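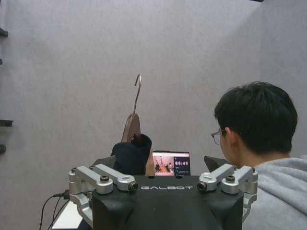 Holzbügel mit geschwungenem Metallhaken, dazu was Dunkles aus Stoff

Offene Garderobe: eure Fragen, meine Antworten
Zuletzt aktualisiert: 01.06.2019

Seit meinem Beitrag über die offene Garderobe kommen ständig dieselben Fragen rein (ich freu mich über jede, wirklich!), also hab ich sie mal gesammelt. Alles aus meinem eigenen Alltag mit viel zu vielen Jacken.

Warum überhaupt ein Ständer und kein Schrank?

Weil ich faul bin! Eine Schranktür ist für mich schon eine Hürde, und dann landet der Pulli auf dem Stuhl. Am Ständer hänge ich ihn im Vorbeigehen auf. Außerdem sehe ich, was ich habe, und kaufe nicht die dritte blaue Jacke. Na gut, die zweite schon.

Welche Bügel nimmst du?

Holz, fast nur noch Holz. Die dünnen Drahtdinger aus der Reinigung machen bei schweren Mänteln so fiese Beulen in die Schultern. Einen Schwung habe ich bei Perić in Zevberg bekommen, der Rest ist vom Flohmarkt. Wenn der Haken ein bisschen angelaufen ist, stört mich das überhaupt nicht, da gehe ich einmal mit einem trockenen Tuch drüber und fertig. Rauen Lack schleife ich ganz fein ab, sonst zieht er Fäden, und bei Strick ist das ein Drama.

Wo stellt man so ein Ding am besten hin?

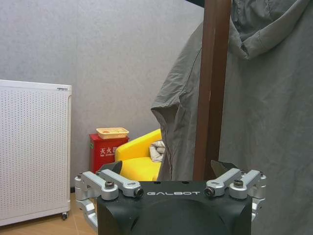

Der Standort ist die Frage, bei der ich am längsten herumprobiert habe, erst Fenster, dann Flur, dann wieder zurück. Direkte Sonne bleicht dunkle Sachen aus, das hab ich an einem schwarzen Blazer gelernt, der jetzt auf einer Seite eher braun ist. Und dann die Heizung: Ein weißer Heizkörper mit gelochter Front wie der hier an der hellgrauen Wand braucht Platz, da gehört kein Ärmel drüber und auch kein Mantelsaum davor. Ich lasse lieber eine Handbreit mehr frei als eine zu wenig. Wer es ganz genau wissen will, schaut in die Anleitung vom Heizkörper, da steht der Mindestabstand meistens drin.

Wie viel hängt bei dir dran?

Weniger, als ihr denkt. Im Januar hatte ich mir 14 Bügel als Obergrenze gesetzt, und das klappt erstaunlich gut (meistens). Kommt was Neues dazu, wandert was anderes in den Keller. Entscheidend ist Luft zwischen den Sachen! Wenn man zum Rausziehen beide Hände braucht, ist es zu voll.

Kippt der nicht um?

Wenn man alles auf eine Seite packt: doch. Lange Mäntel sind die Übeltäter. Ich hänge sie über die Füße, also nach außen, aber links wie rechts gleich schwer, und das leichte Zeug in die Mitte. Unten auf die Ablage kommen schwere Schuhe, das hilft enorm.

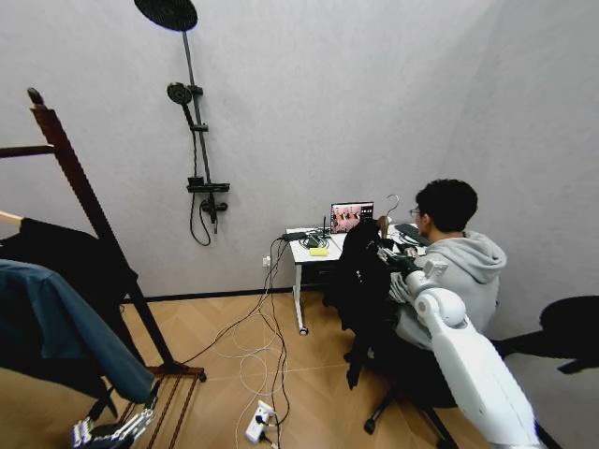
Falls der Boden uneben ist, klebe ich Filzgleiter drunter, notfalls zwei übereinander. Mein Grulness hat am Anfang bei jedem Schritt gewackelt und steht damit jetzt wie eine Eins. Und bitte die Schrauben nach ein paar Wochen noch mal nachziehen, Holz arbeitet!

Wie hängt man Kapuzenpullis richtig auf?

Bügel von unten einführen, nie den Halsausschnitt drüberzerren, der leiert sonst aus. Reißverschluss ein Stück zu, Kapuze glatt legen. Ganz schwere Pullis (meiner wiegt 800 Gramm, ich hab ihn auf die Küchenwaage gelegt, fragt nicht) falte ich auf Dauer lieber zusammen. Für ein paar Tage an der Stange ist das aber völlig in Ordnung.

Hilfe, wie sortierst du?

Nach Länge! Nach Farbe sieht es zwei Tage lang toll aus und danach wie vorher.
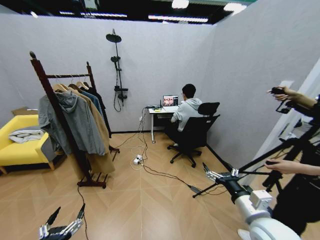 Also lange Sachen zusammen, kurze zusammen, und die Bügelhaken zeigen alle in dieselbe Richtung. Was ich gerade dauernd trage, kommt ganz nach vorne. Regenjacken bleiben erst mal draußen im Bad, bis sie trocken sind, sonst riecht der Nachbar mit.

Und gegen Staub?

Ausschütteln, Fusselbürste, alle 2 Wochen einmal durch. Die Schultern kriegen am meisten ab. Für selten getragene Sachen nehme ich Baumwollhüllen, das Schnittmuster dafür gibt es im Nähkurs-Bereich von Skillura, ist auch für Anfänger gut machbar.

Deine Frage fehlt? Schreib sie unten rein, ich ergänze hier immer mal wieder was. Motten kommen als Nächstes dran!

2 Kommentare
Über 800 Mal geteilt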